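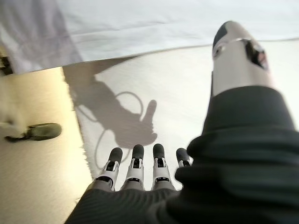 Student project report, Clolldale, 27/09/2023
Keeping a worktop clear

Our project was about how a shared worktop gets used and how long it stays tidy. We started in July with one table at Trandon and kept notes in a paper log. Each entry covered 15 minutes. The budget was 400, and most of it was left at the end.

Pale surfaces were our first topic. Marks show up sooner on them, so people wipe them more often, but glare under bright light was a common complaint in the log. 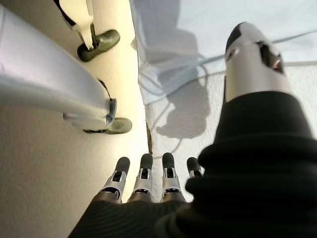
The second topic was where things get put down. People used the side nearest to them and left the far side alone. We wrote nine rules for clearing up and later dropped most of them, as they were too long to read at the table. A short card worked better.

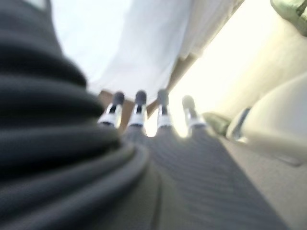 Zhuravel replied to our draft that the card should also give a time for clearing up, or it would be ignored by the next group. We have added a line for this and will print the card again.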